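我跟罗佳恩（她的名片上写的是Ga-eun Na，我们后来一直用中文聊，她让我叫她佳恩就好）约的是上午十点，结果我九点二十就到了。没办法，Bikthorpe那条街上的咖啡店周末只开一家，去晚了没位置。我把她的《弗兰顿》（Flandton）前两册又翻了一遍，翻到第二册中间那场雨的时候她推门进来，头发也是湿的，我差点以为是她安排好的。

先交代一下，免得有人没看过：《Flandton》是一部科幻漫画，黑白，每册都不厚，讲一座建在废弃船坞上的小城，城里的人靠给过路的飞船修补外壳过日子。主角叫阿哈，书里拼作Ha，就两个字母，是个焊工，脾气坏，膝盖也坏。没有超能力，没有预言，也没有谁的父亲其实是皇帝。第一册自印了625本，在展会上一本一本卖掉；后来被Clakano签下来重出，首印3000。对一部黑白的、讲焊工的漫画来说，这个数字我听了都替她高兴。

“我自己是慌的。”佳恩说，“625本的时候，我知道大概都到了谁手里，有些人我还记得脸。3000本我就不知道了。我跟编辑说，要不先印少一点？编辑说，你别管这个，去画你的第三册。”

第三册就是我来找她的原因。Clakano那边寄给我的试读本一共十八页，我坐公交看完，坐过了站。前两册她的格子排得很规矩，六格、九格，老老实实，像老式连载。到了第三册开头，她突然放开了，有一整页只画阿哈下楼梯，楼梯从左上角一直折到右下角，人出现了七八次，一次比一次矮，最后只剩一只扶着栏杆的手。没有一句台词。

我问她这页画了多久。

“画只画了两天，想想了一个春天。”她把杯子推到一边，直接在餐巾纸上给我画草图（餐巾纸我带走了，她同意的！），“我原来的分镜是四格：开门，下楼，下楼，出门。很标准吧？可是我看着就觉得不疼。她的膝盖是坏的，前两册我一直在写她膝盖坏，靠台词写，靠别人问她‘你腿怎么了’来写。我想，不行，这次得让读者自己下一遍这个楼梯。”

我说我确实下了一遍，还坐过了站。她笑得趴在桌上。

佳恩入行的路子挺绕的。她最早给别人的漫画填字，也就是嵌字，手写的那种，一页一页地写对白和音效。做这个的人不多，做得好的更少，稿费嘛……她摆摆手，说不提了。可她觉得那几年没白干。

“嵌字的人是第一个发现话太多的人。”她说，“编剧写的时候觉得每句都有用，画师画的时候还没看到气泡有多大，到我手里，气泡一放，主角的脸没了。我就得去跟人商量，能不能删半句。一开始不敢说，后来胆子大了，删得比编辑还狠。有个编剧跟我三个月没说话。”

后来呢？

“后来他请我吃饭，说单行本出来以后，他最喜欢的一场戏是我删过的。吃的还是很便宜的面。”

所以《Flandton》的对白那么少，也就不奇怪了。我读第一册的时候特别注意过，阿哈全册说得最长的一句话是在骂一台焊机。佳恩说那句话是从她舅舅那儿听来的，一个字没改，舅舅看到书以后很得意，买了十本送人，把那一页都折了角。

我们聊到配角。我个人最偏心的是那个管仓库的老太太，每次出场都在数东西，数完跟账本对不上，于是再数。我一直以为她会是个伏笔，比方说仓库里藏着什么不得了的东西。我把这个猜想讲给佳恩听，讲得还挺兴奋的，她听完特别同情地看着我。

“对不上是因为她眼睛不好。”她说。

就这样？

“就这样。不过你是第四个这么猜的人，我现在有点动摇，要不要真的往仓库里放点什么。”她想了想，“还是不放。一座城里总得有一个地方什么秘密都没有，大家可以去那儿坐坐。”

我把这句记在本子上，画了两道线。

接下来是我最想问的部分：换出版社以后，改了多少？独立漫画被大一点的出版社接过去，读者总会担心，我自己也担心过。Clakano重出的版本我拿来跟自印版逐页对过，开本大了一圈，纸白了，封面从原来的手工丝网换成了四色印刷。内页呢，我只找到两处不同。

“你找到了两处？”她一下子坐直了，“哪两处？”

我说第一册船坞全景那页，右边多了一根吊臂；还有阿哈的工作服，有一格口袋换了边。

“口袋那个是我以前画错了，终于改过来了，太好了有人看见！吊臂那个是因为开本变了，右边空出一条，我看着难受。”她很认真地补充，“编辑一个字都没让我改。她只提过一个要求，让我在每册最后加一页城里的地图。我本来不想加，因为我自己也不知道船坞北边是什么。结果画着画着就知道了，北边是一个菜场，第三册有一场很长的戏就在那儿。”

地图我很喜欢，字小得要命，得凑到灯底下看。她说字是她自己写的，老本行，手痒。

说到画法，她还是用蘸水笔，纸上起稿，纸上勾线，扫描之后只用电脑修污点和铺网点。我问她有没有想过全换成数位，她说试过，五月的时候借了朋友的设备画了一个星期，线条太听话了，不习惯。“我的线有点抖，你知道吧，抖的地方刚好是我犹豫的地方。过后翻出来看，能看出来哪天我没睡好。”她说着自己也觉得好笑，“不过赶稿的时候我真的很后悔没学会。墨干得太慢了！我家暖气片上常年搭着稿子，有一张烤黄了，就是第二册第一页，你去看，天空那块灰得不太均匀。”

我回家真的去看了，看不出来。可能她骗我，也可能是Clakano的印厂太厉害。

她最近在看什么呢？这个问题我每次都问，每次都有收获。佳恩说她看得很杂，科幻反倒看得少，画科幻的时候看科幻容易跑偏，“会不由自主地想给阿哈一把枪”。她在看菜谱，看一本讲桥梁维修的旧书，还在重看她小时候租来的那些武侠漫画，边看边数人家一页放几个气泡。她觉得武侠漫画最了不起的地方是让人站着不动，两个高手隔着一条河站三页，风吹衣服，读者照样翻得飞快。

“我也想画这种。让阿哈跟一块船壳面对面站三页。”

我说你编辑会同意吗。

“她会说，两页。”

关于结局，她口风很紧。我只问出来一点：全书计划五册，最后一页已经画好了，锁在抽屉里，跟钥匙一起被她母亲收着。我问为什么连钥匙也给出去，她说怕自己半夜爬起来改。她母亲看过没有？看过，评价是“字可以再大一点”。

还有影视改编。我知道有人来谈过，她也不避讳，说谈过两次，都没成，第一次对方想把阿哈改成二十岁，第二次对方想让船坞飞起来。“船坞怎么飞？”她问我，好像我能回答似的，“它是接船的地方，它飞了，船停哪儿？”我俩为这个问题讨论了好一阵，隔壁桌的人都转过来听。我觉得理论上可以让船坞追着船飞，她说那叫拖车。

聊到后来咖啡凉透了，她又要了一块蛋糕，吃了一半，把另一半推给我。我问了最后一个问题，是替一位读者问的，那位读者在我的博客留言，说自己也在画漫画，画到第四十页画不下去了，想知道佳恩遇到这种情况怎么办。

她想得比前面任何一个问题都久。

“我会去画第四十一页以后随便哪一页。画一页我特别想画的，先别管怎么走到那儿。”她拿叉子敲了敲盘子，“下楼梯那页就是这么来的，那时候我根本不知道她为什么下楼。还有，请跟他说，四十页已经很多了，我第一次画到第九页就扔了。”

好，话带到了，留言的那位朋友请查收。

《Flandton》第三册由Clakano出版，具体上架日期出版社还没定，定了我会更新在这篇的评论区。前两册现在书店都能买到，自印版就别找了，我那本也不卖，别再发私信问我了（已经有三个人问了）。佳恩说第三册出来以后会在Bikthorpe办一场签名，她打算带上蘸水笔，给每个人画一个小小的阿哈，画到手抽筋为止。我已经决定要去排队，这次争取十点以后再到。

采访与整理于2025年11月22日。文中对话经佳恩本人看过，她改了一个错字，删了半句话，删的是我的。
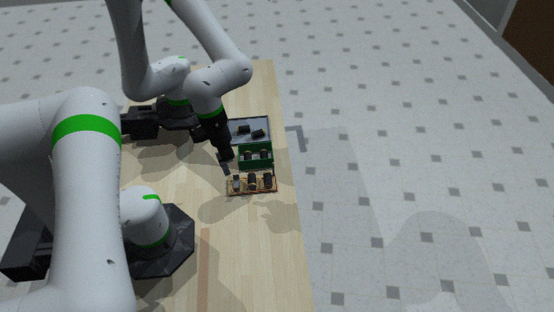
浅色木质长桌上方的两台白色机械臂，电脑渲染图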